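Odds and Ends from the Back Room: A Gallery

I said I'd put these up back in December and then life happened, so thank you for being so patient (Poppy, I know you were counting!). It's the old tubs, the bins, the blocks, all the stuff that gets handled every day and never makes it into the brochure.
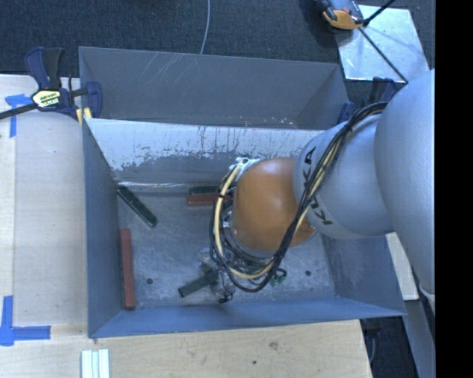 The big metal bin

I love this one! The blue-gray walls, the floor all scuffed up, and that far side where the coating has scraped away and gone streaky. Ans Groen wanted to have it repainted and I begged her to leave it alone. The ragged, flaky edge lower down looks like a coastline to me, and I've been wanting to paint it for ages. Dark green blocks too, lying at a slant, and I like green against that worn-out gray so much more than I expected to.

About the blocks

People always ask what we do with blocks. Mostly we stack them, sort them, tip them out and start again. Floor Meijer brought our first box over from Van Dijk when they were clearing shelves, and she would not take a cent for it, so I baked her a plum cake and she ate half of it in the parking lot. We keep the long ones apart from the short ones now, or we try to. By lunchtime they're all mixed up again.

About the bins

We've tried plastic. The Grorik tubs were lovely and light and such a cheerful color, and two of them split in the first winter. Metal is noisy (my goodness, is it noisy when you drop something in!) but it lasts, and a knock here and there doesn't bother it. Hsiu-ying Hung lines hers with an old bath mat at home to keep the racket down. I might steal that idea for the smaller ones.

On scuffs and scrapes

Nazanin Shokri and I have a friendly argument going about this. She likes things touched up and tidy, and she did a beautiful job on the Irkora shelving, four coats and you'd think it came straight from the store. I'm on the other side. Give me the marks and the streaks and the places where you can tell something has been dragged across a hundred times over. We've agreed that she gets the shelves and I get the bins, and so far we're still speaking.

Prints

A few of you asked, so yes, you can get a print of anything in this gallery. Matte paper only, the glossy ones showed every fingerprint. They come in the plain Cukari sleeves, and small ones can go in the regular mail. Send me a note with the title and the size you'd like, and tell me if it's a gift so I can leave the price slip out.

I've got a whole second batch to sort through, mostly drawers and hooks and one very dented bucket I'm quite fond of. Those will go up on a page of their own once I've picked my favorites. If you have a beat-up old tub at home that you can't bear to throw out, I'd love to see it!

Posted Jun 6, 2022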